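April 17, 2019

Kettle on, heater on, door propped open with the old goal post so the grinding dust can find its way out. Today was meant to be a quiet day of catching up on the club's skates before the spring tournament at Fuvovia, and it turned into a proper investigation, so I'm writing it all up while I can still read my own pencil marks on the back of the job sheets.

The complaint, for anyone who missed it: the under-fourteens say they lose the outside edge on the left foot when they cross over going round the back of the net. Three of them said so after the last home game, all sharpened on the same evening, all on the Prikia machine. I put it down to soft ice at first (the far end has been like porridge since they moved the doors), but the older lot skated on the same sheet an hour later and had no grumbles at all, and theirs had been done by hand on the Pacheco jig.

So I pulled eight pairs off the rack and checked every blade with the little bar gauge before touching anything. The left blades were nearly all high on the inside edge, by a hair, but the same hair every time. The right blades were as level as you could wish for. I must say I was rather pleased, in a guilty sort of way, because a fault that repeats is one you can go and find.
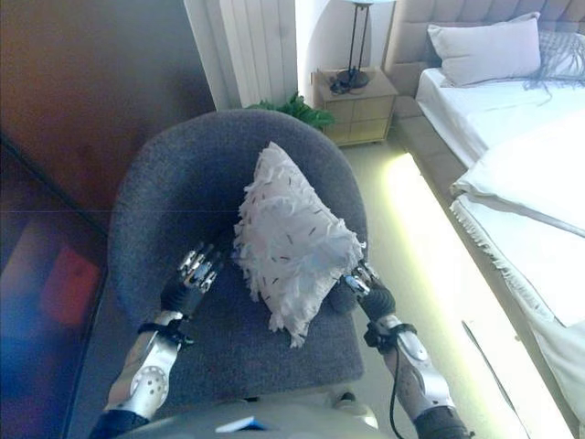
My first thought was the holder. The Prikia clamps from one side only, and if there's any grit in the jaw the blade sits a touch proud and the wheel cuts off centre. I stripped it, brushed it, wiped it down with spirit and put it back together, and then sharpened one of the scrap blades from the tin. Still out! A tiny bit better, perhaps, but I may have been hoping.

Second thought was the wheel. We're on the 100 grit for the roughing pass, and the dresser had been wound in a long way, further than I remember leaving it. I re-dressed it slowly, light cuts, letting it go quiet between each one, and did another scrap blade. Level. Turned the blade end for end, did it again, level again. Then I put a real left skate in, boot and all, and it came out high on the inside edge, just as before.

That stumped me right through my sandwich. A bare blade is fine and a whole skate isn't, so the boot has to be doing something. And of course it is: the left skate goes in with the buckle side of the clamp against the holder, and the table has a raised lip there where someone (me, in December) fitted the new dust tray. On the larger boots the edge of the sole rests on that lip and tips the whole skate over. The right skate faces the other way and clears it.

I've filed the lip flat and moved the tray screws underneath. All the pairs on the rack have been cross-ground and done again, three finishing passes each, then a gentle rub with the 900 stone to take the burr away. Every one of them checks level now. I went over the first pair twice because I didn't quite believe it.
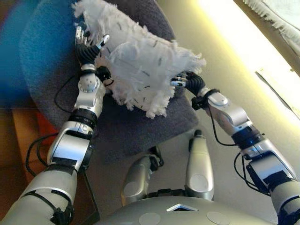

*White shaggy pillow on the dark grey seat.*

A few bits for whoever is on the bench next. Please don't adjust the centre height on the Prikia to make up for anything you find with the gauge. I suspect a couple of us have been doing exactly that, in good faith, and it's why the wheel height had wandered as well. If a blade is out, leave it on the shelf with a note and we'll look at it together.

The goalie skates are a separate matter and I haven't started on them. They want a flatter hollow than they've been getting, at least for the small ones who are still learning to shuffle across the crease, and I'd like to try one pair at the flatter setting and ask how it felt before changing the lot. Goalies are particular, bless them, and a surprise on match day is the last thing they need.

Stick repairs: the two wooden ones with the split heels are glued and in the clamps. Leave them overnight. The composite with the cracked shaft is past saving, though the top half will make a very nice stick for one of the tots once it's cut down and plugged. Tape is getting low, the white more than the black. I've put it on the order along with laces and a new diamond for the dresser, which has done its bit and deserves to retire. 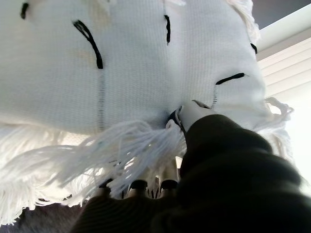
*Lilla*

Added later, after evening practice: took the re-done skates down to the rink and stood by the glass for the crossover drill. Much happier faces behind the net, and one lad came over to tell me his felt "bitey", which I'm taking as praise. One pair still pulls a bit to the left. I think the holder itself is bent on that one, as the rear rivet has some play in it, so it's back on the bench with a red tag. Check the rivets first, then the steel, and don't sharpen it until both are sorted.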